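4. Poner en marcha el Fluseo en el escritorio

Si vienes del capítulo anterior ya tienes el deshumidificador desembalado y el depósito encajado, así que ahora toca lo bueno: enchufarlo y que empiece a sacar agua. Yo lo tengo en el cuarto donde trabajo, una habitación de la planta baja de Tustham que en enero huele a calcetín, y lo he montado y desmontado tantas veces que casi lo hago a oscuras (no lo hagas a oscuras).

1. Coloca el aparato sobre una superficie plana y firme. Si cojea, gira las patitas de goma delanteras hasta que deje de moverse.

2. Deja 5 centímetros libres por detrás. La rejilla respira por ahí y si la pegas a la pared verás el piloto naranja enseguida.

3. Saca el filtro, quítale el plástico (¡sí, trae plástico!) y vuelve a meterlo con la pestaña hacia ti.

4. Enchufa y mantén pulsado el botón grande hasta que pite.

Nota: el primer pitido es el de encendido. Si oyes 2 seguidos, el depósito no ha hecho tope; sácalo y empújalo otra vez con ganas. 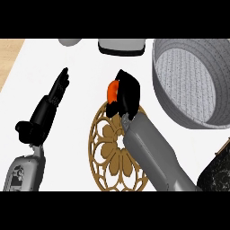
El sitio donde lo pongas importa más que la potencia que elijas. Mi amigo Gebhard Stöckli lo tuvo meses metido detrás de una cortina y se quejaba de que no recogía nada, claro. A mí me gusta una mesa blanca y lisa como la de la imagen, donde cualquier gotita que se escape al vaciar el depósito se seca con una pasada de trapo; en un suelo de madera clara como el que asoma en la esquina yo pondría antes una bandeja.

5. Elige el modo. Para empezar, el automático, con la puerta y las ventanas cerradas.

6. Vacía el depósito cuando se encienda el piloto azul. Primero apaga, luego tira.

Precaución: no lo tumbes nunca con agua dentro. Si se te vuelca, desenchúfalo, ponlo de pie y espera 2 horas antes de volver a encenderlo.

Precaución: nada de regletas cargadas hasta arriba. Directo a la pared.

A las 3.000 horas de uso hay que cambiar el filtro. El repuesto es el de Granström, el de marco gris, y el contador se pone a cero dejando pulsado el botón pequeño con el aparato encendido. La limpieza de la rejilla va en el capítulo 5.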